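Night float, week one

Sun 26 September

I got home at nine this morning, ate cold noodles standing up at the counter, and slept until my neighbor started practicing the trombone. So this post is being written on four hours of sleep and a very large iced coffee. You've been warned!

A few of you asked how the new rotation is going. Short version: I'm a second-year resident, I'm on nights at Rutau until the end of the block, and I have learned more about vending machines this week than I ever wanted to know. (The one by radiology takes cards. The one by the chapel takes cards too, but only in the sense that it keeps them.)

Longer version. On days, there's always somebody. An attending is walking past, the pharmacist is right there, you can grab a social worker in the hallway and beg. At night it's me, one intern, the nurses, and a pager that goes off whenever I try to pee. I have an attending on the phone, and she's lovely about it, but there's a big difference between asking a person a question and waking a person up to ask a question. I spent my first night rehearsing my calls out loud in the stairwell. "Hi, sorry to bother you." Delete. "Hi, I have a patient I'm worried about." Better. By Thursday I'd dropped the sorry completely and she told me she liked it more that way, so that's a thing I'm keeping.

Monday was the hard one. I had an older gentleman on the step-down unit, in with pneumonia, who'd been fine at sign-out and fine at midnight. Around two his nurse paged me. She didn't have a number for me. His blood pressure was okay, his oxygen was okay, his temperature was boring. What she said was, "He was telling me about his dog and he stopped telling me about his dog." I went up mostly to be polite. I stood at the end of his bed and he answered all my questions correctly, and I still couldn't shake what she'd said, so I sent a gas and a lactate, and I'm so glad I did. He was in the ICU before three. He's doing better now, back on the regular floor as of yesterday, and the dog is a beagle.

I keep thinking about how I would have written that page up as an intern. I'd have looked at the vitals on the screen, seen all that nice green, and told her to call me if anything changed. Something had changed. She was calling me about it!
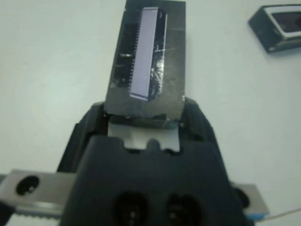
My intern this block is Ekene Tijani, and I have permission to talk about him here as long as I mention that he beat me at Scrabble during a quiet stretch on Wednesday. Fine. Mentioned. He carries his list folded into eighths in his shirt pocket, with a little box for every task, and he fills each box in halfway when the order is placed and all the way when the result comes back and he's seen it. I'd always just checked things off when I ordered them, which means that for a year I had a lot of very satisfying check marks and only a hazy idea of whether the potassium was back. I've switched to the half boxes. My list looks like a bad crossword, but I haven't lost a lab yet.

We had our first code together on Tuesday. I don't want to write much about it. I ran it, my voice came out higher than I'd like, and a respiratory therapist I'd never met put a hand on my shoulder and quietly told me what minute we were at, every time I was about to need it. The patient didn't make it. Afterward we stood outside the room for a bit and then there were 3 pages waiting, so we went and answered them. I called the family with the door shut and my shoes off, I have no idea why the shoes. I had a long cry in the car when I got home and then I was okay, and then on Friday in the cereal aisle I was briefly not okay again. If you're a student reading this and wondering whether that part goes away, I asked my attending the same question. She's been doing this since before I could drive, and she said no, and offered me half her granola bar.

Some practical stuff, as several people wrote in about sleep after my last post. I've got blackout curtains, and I've got a cheap fan for noise (no match for a trombone, as we've established). I wear sunglasses for the drive home even when it's cloudy, which makes me look like I'm fleeing something. No coffee after 3 in the morning, a rule I have broken every single shift. And I eat an actual meal before I go in. The nights I didn't, I was living on graham crackers and those tiny tubs of peanut butter by midnight, and I was mean. Not to patients! To the printer, mainly.

I get two nights off now, then five more, and then I switch back to days and have to relearn what lunch is. In November I'm on clinic, with weekends, and my mother has already booked me for two of them. She'd like it known that she reads this blog and that I should call her.

I'm going to go water the one plant that has survived residency so far, and then I'm going back to bed. If you've worked nights and have a trick for staying awake on the drive home, put it in the comments, please. I've been singing, and I only know all the words to four songs.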